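Chapter 5: Counting the Crowd
Why towns pay for shopping centers, and what they get back 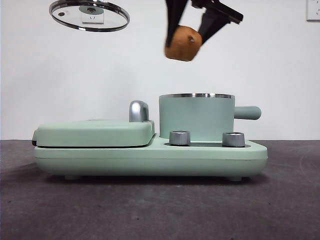

Ingvild Strand disagrees with almost every forecast in this chapter. A center, she argues, mostly moves spending from one street to another, and visitor totals hide it.

She has a point. When Bloxham bought its failing mall, the plan promised 300 jobs and busy evenings. Most of the jobs came from shops that closed elsewhere in town - 13 of them on one road. The report by Litent called this "growth." Read such reports slowly. Ask who was counted, at which door, and whether a man who walked in twice became two visitors.

We start with the door counter.

Filed under: Retail & Town Centers, Textbook Previews

Comments

Yu-na Maeng: Our mall says it is 60 percent let. Does that include the pop-ups?

Lautaro Zapata: Usually yes - ask for the lease dates.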